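Section 5: Setting Up a Display Case for Small Antiquities

Welcome back! By now you should have your Vinda case out of its carton and the glass resting somewhere safe, with the film still on it. In this section we get to the part most owners look forward to, when the shelves go in and the first pieces finally find their places. Please set aside a whole afternoon if you can. It doesn't need that long, but small bronzes and old pottery are much easier to handle when there is no dinner waiting on the stove.

Before you start

Choose your spot. The case likes an inside wall, away from radiators, fireplaces and the kind of window that gets full sun after lunch. Bronze can cope with a fair amount of light, but painted pottery, lacquer and anything with a scrap of old textile on it cannot, and the damage from sun is slow enough that you won't notice it until you lift the piece and find a darker patch underneath.

You will need:
The bag of 22 shelf pins (two are spares, so don't worry if you finish with a couple left over)
The humidity gauge
The tray liner
Museum wax or soft putty
A spirit level
A pair of clean nitrile gloves for each person helping

Note: Cotton gloves look very proper, but they slip on smooth glaze and catch on rough edges. We stopped packing them with the case in March.

Leveling the case

1. Stand the case where it is going to live and leave a hand's width between the back panel and the wall.

2. Lay the spirit level across the base from left to right, then from front to back. Old floors can surprise you, so check both even if the first one looks perfect.

3. Turn the feet by hand until the bubble sits in the middle. Tighten the lock nuts with your fingers first and finish with the small wrench.

4. Open and close the door a few times. It should swing freely and stay where you leave it. If it drifts, go back to step 2.

Caution: Never level a case with objects inside it. Even a gentle nudge at the base is felt a good deal more strongly on the top shelf.

Fitting the shelves and liner

5. Press the shelf pins into the side rails, four to a shelf, and make sure each one clicks. A pin that hasn't clicked will hold an empty shelf quite happily and then let go under a stone head.

6. Slide each shelf in at a slight angle and lower it onto its pins. Glass shelves go in with the polished edge toward you.

7. Lay the tray liner on the base and smooth it from the center outward with the flat of your hand.
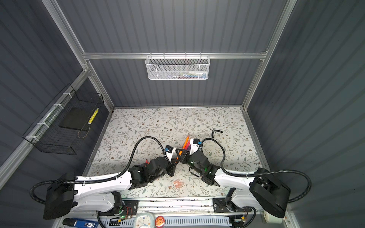
Corrugated wall panels, aluminum rail and patterned floor mat.

8. If you would like to use your own fabric in place of the liner, wash it twice in plain water and let it dry completely. Avoid wool, felt and anything freshly dyed. Wool gives off sulfur, and sulfur will tarnish silver and dull bronze over a winter or two – a sad thing to discover on a piece that survived perfectly well underground.

Settling the air

9. Place the Gikness humidity gauge on the middle shelf, close the door and walk away for a full day. We know this is hard.

10. Read the gauge the next day at the same hour. Make a note of the number in the back of this booklet, and do it again the day after. What you are hoping for is a steady reading, more than any one figure.

11. If the two readings differ by more than 5 points, put a silica cassette in the drawer under the base and repeat steps 9 and 10.

Note: Archaeological bronze likes its air a little drier than wood or ivory does. If you collect both, please keep them in separate cases. The Østergaard divider splits the air inside a single case only partly, so it is not a substitute.

Placing your pieces

12. Put on your gloves and take off rings, watches and long necklaces.

13. Begin with the heaviest object and give it the base. No glass shelf should carry more than 15 pounds, and that includes the stand.

14. Lift with both hands, one underneath and one steadying the side. Handles, spouts, ears and tails are not for lifting, however sturdy they look. Many of them were mended long ago by someone who was very good at hiding it.

15. Roll a few pea-sized balls of museum wax, press them under the foot of each piece and give a small twist as you set it down. To release it later, twist the other way and be patient.

Caution: Do not use wax on unglazed pottery, flaking paint or gilding. Use an acrylic mount for these. The Wunov mounts come in 200 shapes, listed at the back of the parts catalog, and you may well find one that fits without any bending.

16. Close the door, turn the key and take it out of the lock.

Section 6 covers the lighting.

Booklet revised June 2025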